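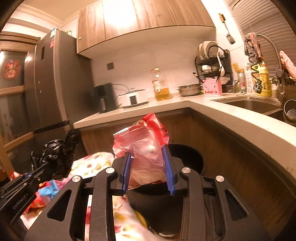
Bags and the bin.

Bamboo Questions, Answered
Pokley Garden Notes

I planted my first bamboo in Bodville, at the back of a perfectly innocent vegetable patch. These are the questions that land in my inbox most often, usually in August, when the new shoots have already come up in somebody's lawn.

Is all bamboo a thug?
No. Clumping kinds get wider slowly and mostly stay where you put them. Running kinds send out rhizomes and have travel plans. If the label only says "bamboo," put it back on the bench.

My neighbor's has come under the fence. Whose problem is it?
Yours, by the look of your lawn. Talk to the neighbor before you start digging, and check your local rules. Some towns have firm views on this. Tosanton certainly does.

Do root barriers work?
If they are deep enough and you keep an eye on them. Mine goes down 20 inches and I wish it went deeper. Leave a couple of inches showing above the soil, then walk the edge every fall and cut anything climbing over the top. It will be climbing over the top.

Can I just mow it?
You can, for years. Cut every shoot as soon as it shows and the roots do run down in the end. Skip a long vacation and you start again.

How long did yours take to get rid of?
Six summers. I pulled 67 shoots in the first one and stopped keeping score after that, for morale.

Can I compost the rhizomes?
Please don't. Ariel Cabrera, who gardens over in Lahlou, tried it and now has a very screened compost heap. Dry them out completely on concrete first, or ask your yard waste service if they take them.

Should I grow it in a pot?
Yes, a big one, up on feet so the roots can't sneak out of the drainage holes. Water it more than seems reasonable and divide it when the pot starts to bulge.

Would you plant it again?
I have one clumper by the shed. I look at it every Friday.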